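Laborbuch Nahtplatz, November
Eintrag: Werkstatt Robotik, 14:20 Uhr

Zweiter Durchgang mit dem Nahtpaket von Suvasum. Zur Erinnerung, worum es geht: Flirby ist das Softwaremodul, das Einzelknopfnähte teilautomatisch setzt (Einstich, Durchzug, Knoten), geliefert mit Übungsgewebe, Fadensatz und Kalibrierplatte. Leihstellung bis Monatsende, danach Kauf oder Rückgabe. Vergleichsangebot von Quintanilla liegt vor, dort aber ohne Knotenfunktion.

Aufbau unverändert zum ersten Durchgang. Kalibrierung nach Handbuch Kap. 3, zweimal wiederholt, weil die Restabweichung beim ersten Mal über der Vorgabe lag. Fadenlänge im Menü auf Werkseinstellung belassen. Lichtleistung auf 100 Prozent, das ist für die Kamera am Handgelenk zu viel, für die feste Kamera gerade richtig. Getrennte Regelung gibt es in der Oberfläche nicht.

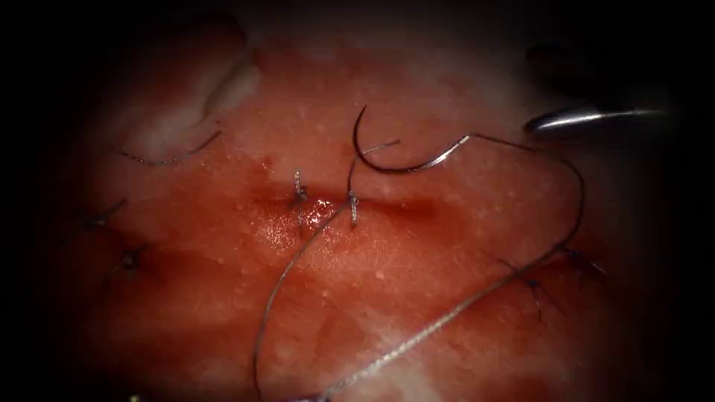

Fadenführung bleibt der schwache Punkt. Das Modul plant den Durchzug als Bogen mit festem Radius und berücksichtigt nicht, wie viel Faden noch übrig ist. Bei langem Faden entsteht dadurch viel Lose, die vor dem Knoten wieder aufgenommen werden muss. Kostet Zeit und erhöht das Risiko, an fertigen Knoten hängenzubleiben. Ein Parameter dafür ist in der Konfigurationsdatei vorhanden (slack_max), wird aber offenbar nicht ausgewertet - Änderung von 8 auf 39 ohne erkennbare Wirkung. Anfrage an Suvasum gestellt.

Nadelübergabe dagegen brauchbar. Greifkraft reicht, kein Verdrehen der Nadel im Maul. Nach jedem Abbruch verlangt die Software allerdings eine vollständige Neureferenzierung beider Arme, auch wenn nur einer betroffen war. Im Übungsbetrieb lästig, für Reihenversuche nicht akzeptabel. Flakum hat dasselbe Paket seit dem Frühjahr im Einsatz, deshalb dort nachgefragt.

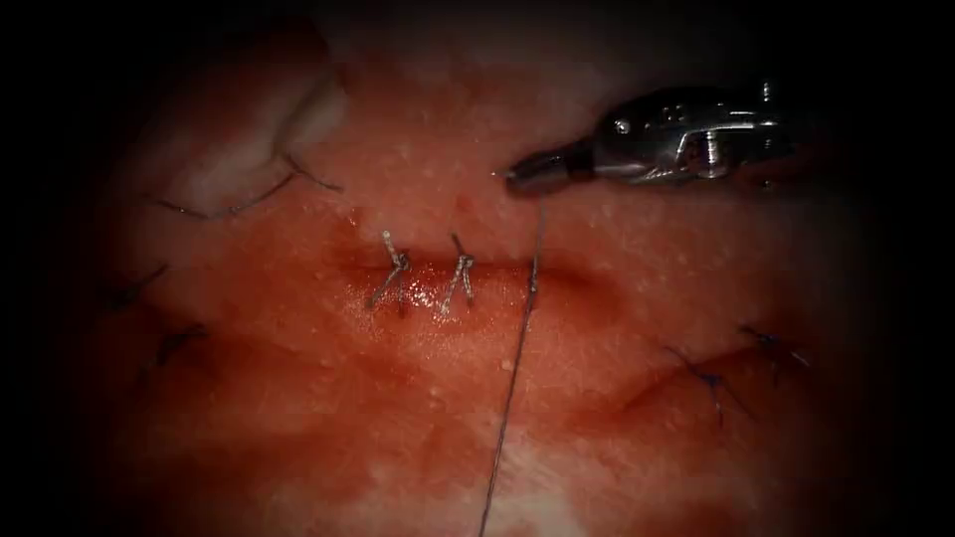
Flakum meldet zurück, die Neureferenzierung lasse sich ab der nächsten Version pro Arm abschalten, man solle das aber erst nach einem Wechsel der Instrumente tun, sonst wandere der Nullpunkt. Knotenfestigkeit sei bei ihnen nie das Problem gewesen, eher die Standzeit der Seilzüge. Außerdem der Hinweis, den Fadensatz aus dem Paket gegen einen steiferen zu tauschen.

Notiert, Fadentausch kommt in den dritten Durchgang. Seilzüge vorher auf Spannung prüfen und Wert eintragen. Die Wartungspauschale im Angebot beträgt 675 Euro pro Quartal, Seilzüge ausdrücklich nicht enthalten. Im Vertragsentwurf steht das nur in der Anlage. Mit dem Einkauf klären, ob sich ein Satz Ersatzzüge in die Erstlieferung aufnehmen lässt.

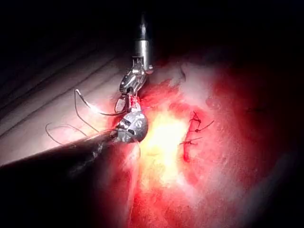
Die Bildauswertung von Flirby arbeitet mit den Daten beider Kameras, gewichtet die am Handgelenk aber höher. Bei voller Lichtleistung ist das ungünstig. Direkt unter der runden Instrumentenspitze ist das Gewebe gelbweiß überstrahlt, Oberflächendetail dort praktisch nicht vorhanden. Die drei Knoten rechts davon sind samt Fadenenden gut zu erkennen, die Segmentierung sollte damit zurechtkommen. Für einen Einstich im hellen Fleck würde ich mich nicht auf die Tiefenschätzung verlassen. Im nächsten Durchgang Licht schrittweise zurücknehmen und prüfen, ab wann die feste Kamera zu dunkel wird.

Zwischenstand Bewertung: Knotenfunktion ja, Fadenführung nein, Bedienung mäßig. Dokumentation lückenhaft, Fehlercodes nur auf Englisch und ohne Index. Protokolldateien lassen sich exportieren, der Zeitstempel läuft aber gegen die Kameras weg - vor der Auswertung abgleichen.

Offen:
- Antwort Suvasum zu slack_max
- Verlängerung der Leihstellung anfragen
- Quintanilla: Knotenfunktion als Option geplant?
- Kalibrierplatte reinigen, zurück in den Koffer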